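Cup spacing runs, two-arm table
26 Apr 2023 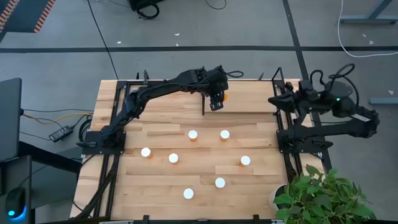 Kombo setup with the cups spread out, left arm over the table, right arm folded back.

OK so this is me trying to write down what we did before I forget it all again. The question from Obinna was whether the policy cares how far apart the cups are, or whether we've been fooling ourselves by always laying them out in the same tidy bunch. All 2,455 demos in the old Sola set have them bunched up. Rawan recorded more with the cups scattered, none of them touching, and that takes us to 2,866. Same network, same training settings, only the data changed.

Ran 100 trials on each checkpoint, scattered layouts only. Old checkpoint got 66. The new one got 66 too!! I made Hauwa check the log because I figured I'd loaded the same weights twice (wouldn't be the first time). Nope, different files, different failures.

And the failures are where it gets fun. The old one mostly goes for the wrong arm: cup is right over by the right base and the left arm still tries to stretch all the way across for it. The new one picks the correct arm nearly every time but comes down a bit off center and knocks the cup with a finger. So the scattered data did fix arm choice, I'm pretty sure, and we lost something on the final approach. Caoimhe thinks the new demos are just sloppier near the grasp (Rawan disagrees, loudly). My money's on the wrist view, the cups look so alike from straight above, white top and orange body every time, and with no neighbor close by there's less to line up on.

Things to try:
- score arm choice and grasp separately, one number hides too much
- rerun with the wrist view masked for the last bit of the descent
- Bukola's idea, keep the scattered demos but sample them more often
- go through Rawan's demos and mark the ones with a second attempt in them

Also the left cable loops want retying before the next batch, I don't love how they sit over the joints. Ulleo logs are in the usual folder, the masked runs can go in May once Hauwa has the script working.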